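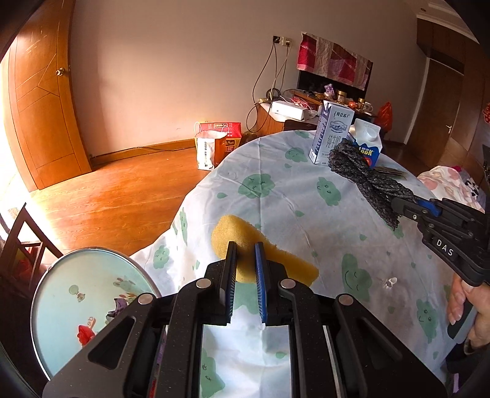 A yellow sponge and two cartons on a cloud tablecloth.

Money > Kids' Corner > Charts > Moving Averages

Can a Wiggly Line Tell You What a Price Will Do?

Some grown-ups who buy and sell shares draw a smooth line on top of the jumpy one. They call it a moving average. A few of them will tell you it shows where the price is going next. Be careful with that.

First, how do you make one? Say a share in a toy company called Plodeo costs $16 on day one, $18 on day two and $20 on day three. Add them up and you get 54. Divide by three and you get 18. Put a dot at 18. The next day, drop the oldest price, add the newest one, and do it again. Join the dots.

The new line has fewer bumps, so it is easier to look at. But did you notice what went into it? Old prices. Every single one has already happened. If Plodeo drops like a rock tomorrow, the line can't warn you. It will bend down afterward, a bit late.

People also say, "When the price climbs over the line, buy!" Does that work? Sometimes. Flipping a coin works sometimes too. If someone shows you one chart where it went well, ask to see the other charts. Ask how many times it went badly, and how much money was lost.

And why three days? You could use 18 days, or 106. Each gives a different line, and they can disagree. One says up while another says down. Which would you believe, and how would you check?

Try it with a pencil before you trust it with your allowance.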